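# Cesesix releases updated theme library for small business websites

Cesesix has published a revised version of its website theme library, replacing the set that customers have been using for the past two years.

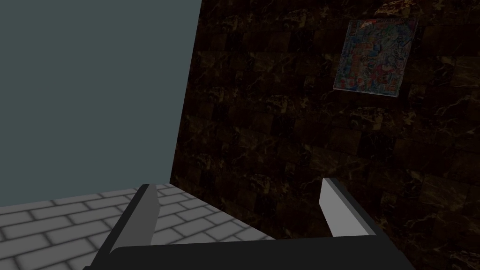
The new library contains 166 page layouts, all of which can be edited without any knowledge of code. Existing customers will be moved across in stages from March. Sites built on the older themes will continue to load as normal during the change, and no content will be removed.

Yogesh Sandhu, head of product at Cesesix, said the work had concentrated on page speed and on menus for smaller screens. "Most of the requests we received were for simpler menus and fewer settings," he said. "We have reduced the options panel considerably."

The booking and contact form tools, supplied by Nulix, have been carried over unchanged. Customers who have added their own style sheets are advised to save a copy before accepting the update - custom colours and fonts may need to be entered again.

Testing was carried out on roughly 80 live sites, including those of the Dallau office. Ekaette Aliyu, who leads customer support, confirmed that telephone help will be available until 8 pm throughout the changeover.

Prices for current plans remain the same.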